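Suporte Kivinness > Chamados > Máquinas de louça > Água e dosagem

Usamos cookies para melhorar a sua navegação. Ao continuar, você concorda com a nossa política de privacidade.

27/05/2022 – Ravinder Gauthier

Assunto: película esbranquiçada na louça, Stemeo de bancada

Reabro o chamado. A resposta anterior dizia "aumente a dose de abrilhantador e repita o ciclo". Repeti. A película continua, e o compartimento do abrilhantador esvazia mais depressa, o que talvez interesse a quem vende abrilhantador.

O que já fiz, na ordem:

- Troquei o detergente Gagnon pelo Jovberg. Mesma película.
- Limpei o filtro e os braços aspersores. Havia um caroço de azeitona no de baixo. Removido, nenhuma diferença.
- Ajustei o seletor de dureza de 4 para 2, como o manual manda para a água daqui. Piorou um pouco, ou eu quis ver que piorou.
- Rodei um ciclo vazio com vinagre. Melhorou por duas lavagens e depois voltou.

O contador do menu de serviço marca 2.073 ciclos. O manual fala em trocar a resina do abrandador "quando necessário", sem dizer quando. Gostaria de um número.

O defeito aparece mais no vidro, mas também na cerâmica branca, se passo o dedo. 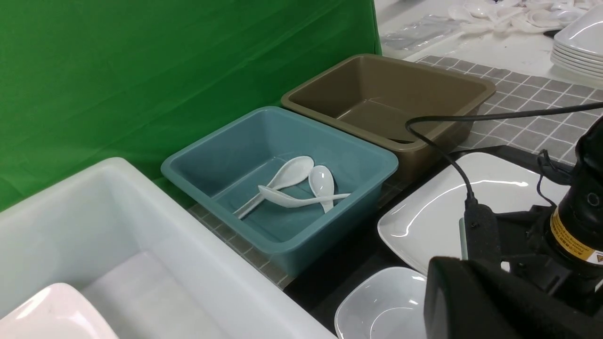
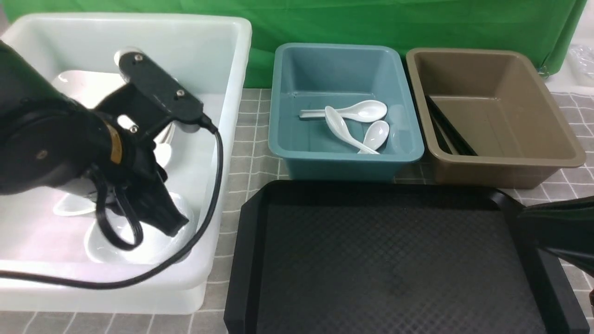

Colheres de cerâmica na bacia azul-esverdeada, outras peças brancas no recipiente grande.

Resposta de Kivinness: a película que sai com vinagre é calcário, e isso afasta a hipótese de vidro corroído. Pedimos que meça a dureza na torneira e também na água que fica no fundo da cuba, no meio do ciclo. Se os dois valores forem iguais, o abrandador não está trabalhando, e nenhuma marca de detergente resolve.

Medi com as fitas. Torneira: 30. Cuba: quase 30, na escala da própria fita, que não me inspira grande confiança. Portanto o abrandador está parado, coisa que o painel nunca acusou. A luz do sal segue apagada, com o depósito cheio. Para que serve essa luz, não sei.

O código 41 apareceu uma vez no histórico e não consta da tabela de erros. Peço que digam o que significa antes de me mandarem comprar uma peça.

Estado: aguardando técnico. Visita prevista para junho.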